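Caltara Resets Service Routine for Two-Handed Table Cell at Haslow

December 2025 - Caltara has changed how it looks after the humanoid sorting cell at its Haslow site, moving from repair on failure to fixed service intervals.

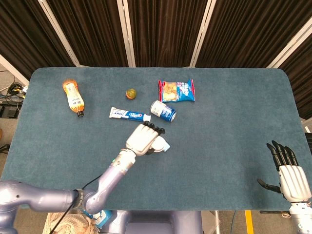

What changes

The hands are now inspected every 2,000 grasp cycles. Technicians check the black fingertips for wear, test each finger joint through its full travel and retighten the fasteners on the forearm casing. A fingertip that has lost grip is replaced together with the others on the same hand, and the hand is then recalibrated against a set of 12 reference poses.

Cable runs get a separate check. Two of the 3 stoppages logged since July were traced to a forearm cable pulled tight at the elbow - the slack is now set with the arm at full reach and checked again after any wrist work.

The table mat stays in service until wear starts to affect the vision system. Test items, among them a drink bottle, a snack bag, a toothpaste tube and a can, are laid out again after each service for a short pick test.

Parts

Spare fingertips and wrist connectors come from Canivgate under part group 132. Rudd, which handles the controller, will supply revised calibration files with the next software update.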